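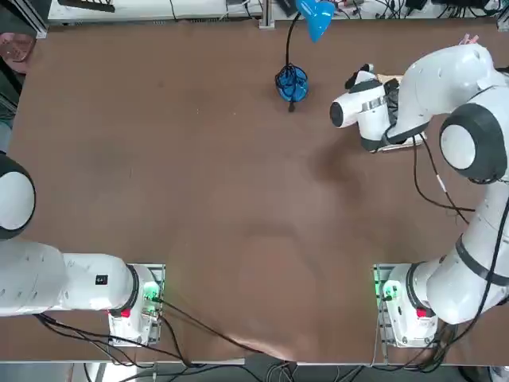 Tischplatte mit zwei weißen Roboterarmen. Foto: Fatos Halilović

Mit dem Nachtzug nach Genport und gleich weiter nach Tiltesgate — klappt das mit dem Gepäck?

Fatos Halilović
Hallo zusammen, ich lese hier schon lange mit und traue mich jetzt endlich, selbst etwas zu schreiben. Meine Frau und ich möchten im August endlich nach Tiltesgate, davon reden wir seit unserer Hochzeit! Wir kommen mit dem Nachtzug in Genport an, wenn alles gut geht um sechs Uhr früh, und wollen von dort mit dem Schiff weiter. Auf der Insel haben wir drei Nächte in der Pension Wunstead gebucht. Jetzt zu meinem Kummer: Wir reisen mit zwei großen Koffern und einem Faltrad (meine Frau geht ohne das Rad nirgendwohin), und auf der Seite der Reederei Softić steht nur etwas von »üblichem Handgepäck«. Muss man das Rad anmelden? Und kann man am Hafen irgendwo sitzen und frühstücken, bis das Schiff geht, oder steht man da so früh am Morgen nur herum? Ich habe schon zweimal eine Mail geschickt und bisher nichts gehört. Vielen lieben Dank schon einmal an alle, die sich die Mühe machen.

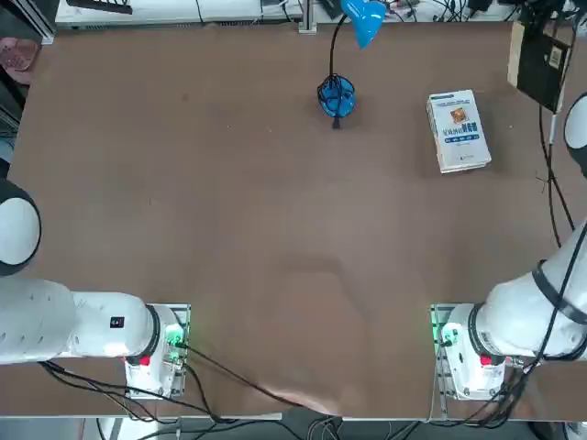 Reiseforum Genport und Inseln — Team Fähren & Anreise

moewe_im_wind
Lieber Fatos, wie schön, dass ihr fahrt, ihr werdet es lieben! Wir waren letztes Jahr dort und sind genau so angereist wie ihr, nur ohne Rad. Auf Mails reagiert Softić leider sehr gemächlich, das ging uns auch so. Ruft lieber am Vormittag im Büro am Hafen an und lasst euch mit der Durchwahl 3979 verbinden, dort sitzt die Gepäckannahme, und die Dame am Telefon war ausgesprochen herzlich. Koffer gibt man vor der Abfahrt am Schalter neben dem Steg ab und bekommt einen Papierabschnitt dafür. Den bitte gut aufheben! Mein Mann hatte seinen in die Jackentasche gesteckt und die Jacke dann in den Koffer gepackt, und ihr könnt euch vorstellen, was das für ein Hin und Her war.
Zum Frühstück: Am Bahnhof gibt es einen Bäcker, der schon aufhat, wenn der Nachtzug kommt. Direkt am Hafen war bei uns noch alles zu, also besser vorher eindecken. Die Überfahrt dauert drei Stunden, und auf dem Oberdeck wird es selbst im Sommer frisch — nehmt eine Strickjacke ins Handgepäck, nicht in den Koffer.

kai_pedale
Faltrad geht. Zusammengeklappt und in der Tasche kostet es bei denen nichts, ohne Tasche wollen sie den Radtarif. War zumindest bei mir so.

Fatos Halilović
Ihr Lieben, das hilft mir sehr, danke! Die Tasche für das Rad haben wir sogar, sie liegt seit Jahren im Keller. Ich rufe gleich morgen an und schreibe euch dann, was herausgekommen ist. 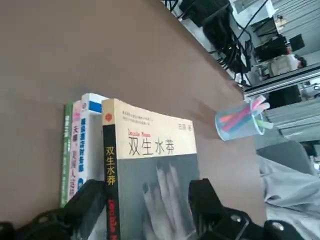
Kann man die Koffer von der Anlegestelle zur Pension Wunstead bringen lassen?
Das übernimmt die Pension selbst, wenn man am Vortag anruft und die Ankunftszeit des Schiffs durchgibt; bezahlt wird vor Ort und in bar.

moewe_im_wind
Ach ja, und weil ich gerade wieder ins Schwärmen komme: Bittet in der Pension um ein Zimmer zum Garten hin. Zur Straße raus hört man morgens die Lieferwagen, und ausschlafen wollt ihr nach dem Nachtzug bestimmt. Gute Reise euch beiden!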